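How do you learn the brainstem cross sections for a practical exam?

Posted by Marisa Gatti in Anatomy and Imaging, 2026-02-01

I am a second year student of radiography and in March we have a practical exam on neuroanatomy. We will get axial and sagittal MRI slices and we must name the level and the structures marked on them. The supratentorial part is going well. My problem is everything below the tentorium. When I see a sagittal midline image I can find the pons, the fourth ventricle and the cerebellum without thinking, but in the axial images I mix the upper medulla with the lower pons almost every time.

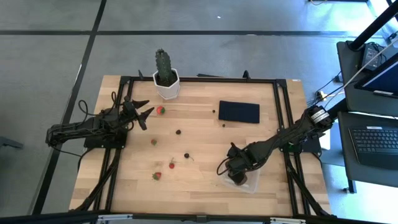
2 min read

I have used the Ferraro atlas, which our teacher recommends, and I did 17 practice cases from it. The drawings are beautiful, but they are drawings, and on the real T2 images I do not see the borders so clearly. Is there an order in which I should look at things? And how do you remember which cranial nerve leaves at which level? I would be thankful for any method that worked for you.

Dremomero

I had the same trouble. What helped me was to decide the level first and only then look for nerves.

Look at the outline of the brainstem. The midbrain has the two cerebral peduncles in front and the small aqueduct behind. The pons has a big round belly in front, and in its middle part you see the middle cerebellar peduncles going out to both sides like thick arms. The medulla is smaller, and in its upper part you can often see the bulges of the pyramids and, beside them, the olives.

For your exact problem, the lower pons against the upper medulla, search for the seventh and eighth nerves. If you see them crossing the cistern to the internal auditory canal, you are at or near the junction of pons and medulla. The fourth ventricle is not enough by itself, it is open at both levels. 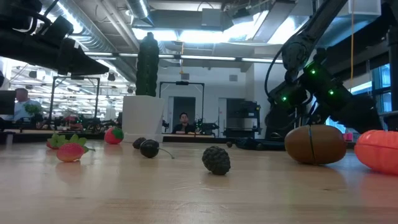
For the nerves I use a simple rule of fours. The first four are above the pons (three and four come from the midbrain), the next four belong to the pons or its border with the medulla, and the last four to the medulla. The eleventh has a spinal root, so the rule is a little rough there, but for an exam it is good enough. Remember also that the fourth nerve is the only one that leaves from the back side.

I did 10 minutes every evening with one scrollable series - going up, then down, and saying the names aloud.

Clikeline

Just do more cases. Avside has a deck with 705 labeled slices, I did over half of it and passed.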